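May 20, 2019 - open day, notes for whoever runs the September one

Doors at 10. Visitors came through in groups of up to 66, too many for the space by the bench. People at the back missed most of the dish demo. The Nesville school group asked the best questions, mostly about what the tape grid is for. I told them it lets us write down where a dish was and put it back in the same cell for the next run. 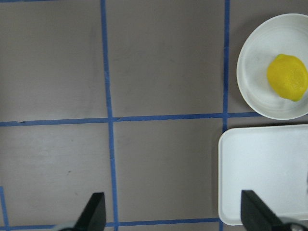
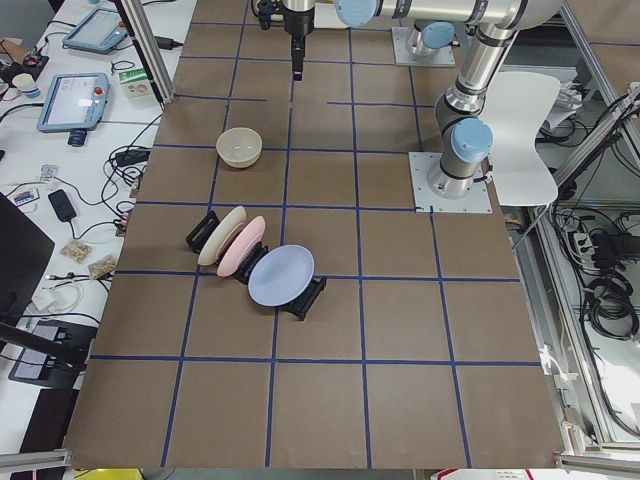

Ustell want the log format, so I promised them the plain text version. Run counter was at 1049 when we shut down. Stopped 4 times during the day, all by hand - two for visitors leaning in, two for me being cautious.

To do before September:

- smaller groups, and a line on the floor
- print 300 of the Skoryk handout, we ran out before lunch
- replace the worn tape
- move the pendant demo to the afternoon

Grudemlow may lend us a second screen. Need to ask about the cable length first.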